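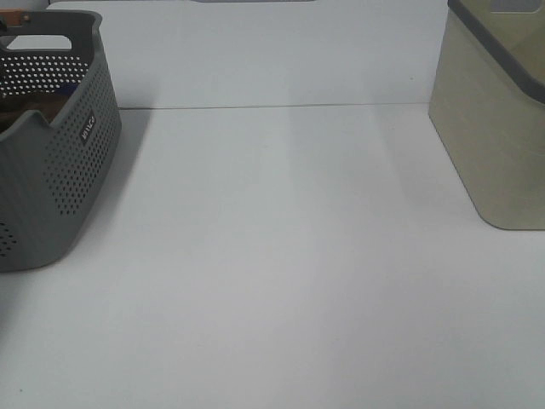
Rakiya Wike
Go with holes for anything you wear! I kept gym shirts in a solid bin all October and the smell was something else. The gray kind with holes lets air through, and the solid one is great for clean towels.

Makis Tzavaras
So my original post, for anyone just joining: basket with holes or solid bin for sorting laundry in a small apartment? I love both – the basket has such good grips on it,

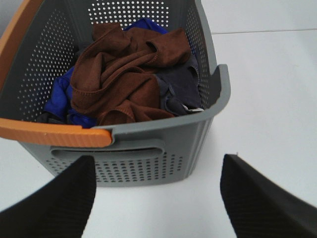 and it takes a heap of crumpled clothes without any folding. Leaning toward 2 baskets now!

Gerrit De Bruijn
Solid. Socks stay put.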